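Setting floor and handling rules for a humanoid at a table

Ona runs a standing humanoid at a glass table, picking up fruit and putting it down again. These are the rules we work by at the Undora site, last revised 2024-08-25. They are short on purpose and they assume you have already read the maker's manual.

Before power on

Put hazard tape on the floor and treat it as a line, even when the robot is idle. Check that each cable has slack and that no loop can catch a foot or an elbow. Wear closed shoes. Name one person to hold the stop button. That person does no other job during the run.

Setting the table

Glass is allowed, but look at it under the room lights first. Overhead lamps leave bright spots on it, and a spot close to the target can throw off the vision. Move the target, then the lamp if you still have to. Write down anything else that shares the tabletop.

During the run

Keep the idle hand open and clear of the table. Start with something soft, such as grapes, at the lowest grip force that holds. Limit a session to 400 grasps, then stop and check the finger joints.

Black feet on gray carpet, green grapes at the glass table: 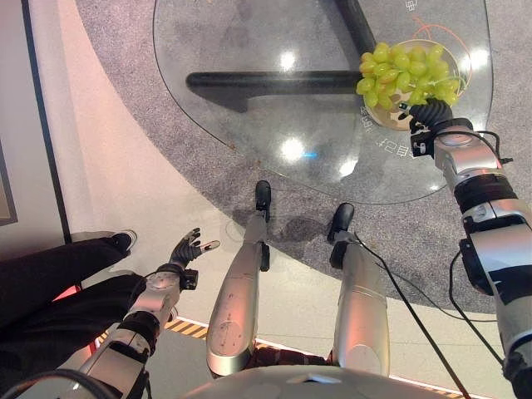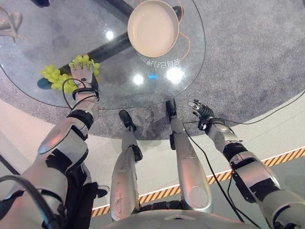
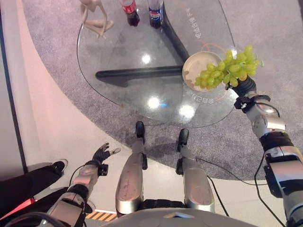
Ilango Hegde wrote in to say that the stop button rule is too loose as it stands. At Cellwood they swap the holder every 2 runs, he says, and the new holder presses the button once as a test before taking over. He would also like the tape line checked in writing, with initials, and not by eye.

We took up the test press in April. The written check is still open - Vimala D'Souza is trying a one-page form for it.

After the run

Bring both arms down before you cut power. Wait for the joints to settle, then step over the line. Throw out any food the hand has touched. Wipe the fingers with a dry cloth and log the grasp count, any drops and the name of the stop holder. Logs are kept for 6 months.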